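Household Textiles, Handout 4
Folding Small Towels and Cloths
Flarkby Evening School, home care course
For the session of September 7, 2020

Welcome back, everyone. Last time we got through sheets and pillowcases, and I promised that the next class would be easier on the arms. Small cloths look like nothing at all after a fitted sheet, but they are what most of us handle every single day, and a drawer full of them can go from tidy to hopeless in one afternoon (mine certainly does).

We start with the surface. A smooth, hard tabletop is pleasant to work on and easy to wipe, and a cloth will slide on it when you pull from one side only. Keep one end down while you bring the other one over. Press lightly – you want to hold the fabric, and there is no need to squash it.
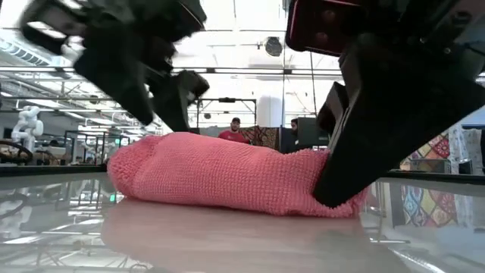
Thick, bumpy fabrics like to roll up on themselves, and when they do, the corners end up somewhere in the middle. Please don't start folding from there. Feel along the roll for a loose edge, lift it, and let the rest drop open by its own weight. If it opens only halfway, lay it down and find the next corner. It may take you two or three tries at first, and that is perfectly fine.

Once the cloth is open, smooth it from the middle out toward the sides with a flat hand. Then:

Bring the short edges together and line up the corners.
Smooth once more, toward the fold.
Fold in half again the same way.
For a narrow drawer, fold in thirds at this last step. 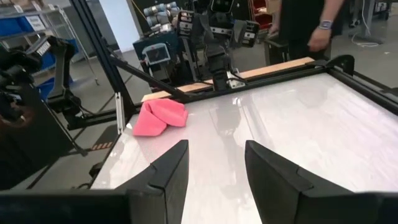

A word about microfiber, which several of you asked about. It is soft and light and tends to cling to itself, so shake it out well before you lay it down. Wash it apart from cotton towels, which shed lint, and leave out the fabric softener. Terry is more forgiving, though the loops will catch on a rough fingernail or a ring, so do take your rings off before we practice.

As for color, I like to give each one its own job. At home the pink ones are for the bathroom and the blue ones for the kitchen, and even my guests have learned it by now – more or less!

For practice before our next meeting, fold 20 cloths of whatever kind you have in the house, old dish towels included. Put them away standing on edge, folded side up, and see how the drawer looks after a week. In October we move on to bath towels, and you will be glad of the practice then. Bring one large towel and one small one, both clean and dry.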